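Die Küche, der Herbst und sehr viele Brauntöne

02.10.2018

Ihr Lieben, es ist eine Weile still gewesen auf dem Blog, und wer mir schon länger folgt, ahnt wahrscheinlich, woran das liegt. Wir haben den Sommer über in Kisten gelebt. Die neue Wohnung ist eigentlich die alte, nur eben mit einer Küche, die im Mai noch gelb gefliest war und seit Juni gar nichts mehr war, nämlich ein Raum mit einem Wasserhahn und einer Steckdose, an der abwechselnd die Kochplatte und der Staubsauger hingen. Ich kann inzwischen auf einer einzigen Platte Linsen, Reis und Spiegelei so hintereinander kochen, dass alles halbwegs warm auf den Tisch kommt (der Tisch stand im Schlafzimmer, aber das ist eine andere Geschichte).

Angefangen hat alles mit der Arbeitsplatte. Meine Großmutter hatte in ihrer Küche ein Stück Stein neben dem Herd, auf dem sie den Mürbeteig ausrollte, und als Kind durfte ich immer die Wange darauflegen, wenn es heiß war. So etwas wollte ich auch haben! Also bin ich im Frühling zum ersten Mal in meinem Leben zu einem Steinhändler gefahren, zu Darwish draußen hinter dem Güterbahnhof, und habe dort einen kompletten Vormittag zugebracht. Die Platten stehen in der Halle hintereinander wie Bücher in einem Regal, man muss also blättern lassen, und der junge Mann mit dem Kran hatte eine Engelsgeduld mit mir.

Ich war fest entschlossen, etwas Weißes zu nehmen, ganz klassisch. Und dann stand ich doch immer wieder vor den braunen. 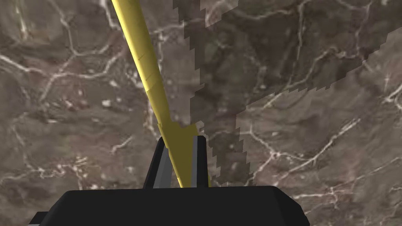

Marmor in Taupe und Graubraun mit weißen und cremefarbenen Adern. Hach.

Falls ihr selbst gerade über Naturstein nachdenkt, lasst euch unbedingt ein Muster mit nach Hause geben, und zwar ein ordentlich großes. Ich hatte meines drei Wochen auf der Fensterbank liegen und habe alles darauf verkleckert, was bei uns so vorkommt: Kaffee, Zitrone, Rotwein, das Öl von den eingelegten Auberginen. Die Zitrone hat Spuren hinterlassen, matte kleine Kringel, die man gegen das Licht gut sieht. Man kann den Stein imprägnieren und gleich wischen und immer ein Brett benutzen, aber ich kenne mich, ich benutze nicht immer ein Brett. Der Kostenvoranschlag lag am Ende bei 2.265 Euro mit Ausschnitt und Einbau, und da habe ich erst einmal geschluckt und bin eine Runde um den Block gegangen.

Geholfen hat mir wie so oft meine Freundin Ghizlane Ait Brahim, die selbst zweimal umgebaut hat und beide Male noch mit ihrem Mann verheiratet war, als es vorbei war. Sie kam mit einer Tüte Sesamgebäck, setzte sich auf einen Farbeimer und fragte, wie oft ich eigentlich Mürbeteig mache. Na ja. Im Advent halt, und dann noch einmal, wenn die Zwetschgen reif sind. Darauf haben wir zusammen ausgerechnet, was ein kleines Stück kosten würde, nur der Platz links vom Herd, 136 Zentimeter breit, und der Rest in geöltem Holz. Damit war ich bei 582 Euro für den Stein und konnte wieder schlafen. Das Holz kommt von Hukine, die haben auch die Unterschränke gebaut, und von denen wird es im November noch einen eigenen Beitrag geben, mit allen Pannen und der Geschichte von der Schublade, die nur aufging, wenn man vorher den Backofen geschlossen hatte.

Bei den Hängeschränken sind wir übrigens hart geblieben: Es gibt keine. Mein Mann ist groß und hat sich in der alten Küche regelmäßig den Kopf gestoßen, und ich bin klein und kam ans oberste Fach ohnehin nur mit dem Hocker. Die Gläser stehen jetzt auf zwei offenen Borden, das Mehl wohnt unten in einem Auszug, und alles, was wir nur zu Weihnachten brauchen, ist in den Keller gezogen. Beim Ausräumen kamen fast 100 Teelichter zum Vorschein, außerdem ein Fonduetopf, den wir beide für das Eigentum des jeweils anderen gehalten hatten. Wer einen braucht, darf sich melden!

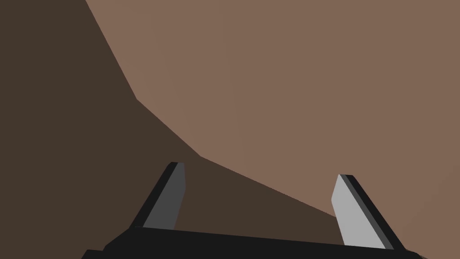 Mit der Wandfarbe haben wir uns am längsten herumgeschlagen, länger noch als mit dem Stein. Weiß hatten wir schon überall sonst, Grün wollte mein Mann nicht, Blau hatte meine Schwester gerade erst gestrichen und ich wollte nicht als Nachmacherin dastehen. Blieb also etwas Erdiges, und bei Cestby gibt es davon eine ganze Farbkarte voll, mit Namen wie Nussschale und Feldweg. Was ich völlig unterschätzt hatte, ist das Licht. Schaut euch nur die braune Fläche auf dem Bild an, im Hellen ein ganz freundliches Braun und dort, wo es schattig wird, gleich ein deutlich dunkleres. In unserer Küche geht das Fenster nach Osten, morgens ist alles golden, und ab dem Mittag liegt die Wand neben der Tür im Schatten und sieht aus, als hätten wir für sie einen anderen Eimer genommen. Ich habe deshalb Probeanstriche auf Packpapier gemacht und die Bögen alle paar Stunden umgehängt, morgens, mittags und abends bei Lampe, bis wir bei einem Ton gelandet sind, der zwei Stufen heller ist als mein erster Favorit.

Gestrichen haben wir dann selbst, an einem sehr langen Tag mit sehr lautem Radio. Ghizlane hat die Ecken gemacht, denn sie hat die ruhigste Hand von uns allen, und ich die großen Flächen, und mein Mann hat Kaffee gekocht, den guten von Carier, auf der Kochplatte im Flur. Die zweite Schicht haben wir am nächsten Morgen aufgetragen, und danach taten mir Muskeln weh, von denen ich nichts gewusst hatte.

Fertig sind wir natürlich noch nicht. Über der Spüle baumelt eine Glühbirne an ihrem Kabel, die Sockelleisten lehnen im Flur an der Wand, und für das kurze Stück neben der Tür suchen wir immer noch einen schmalen Hocker, auf dem man beim Telefonieren sitzen kann und der sich wegschieben lässt. Aber gestern habe ich den ersten Zwetschgenkuchen gebacken, auf meinem Stück Stein ausgerollt, mit viel zu viel Mehl, und ja, ich habe kurz die Wange daraufgelegt. Das Rezept schreibe ich euch nächste Woche auf, es ist das von meiner Großmutter, nur mit etwas weniger Zucker.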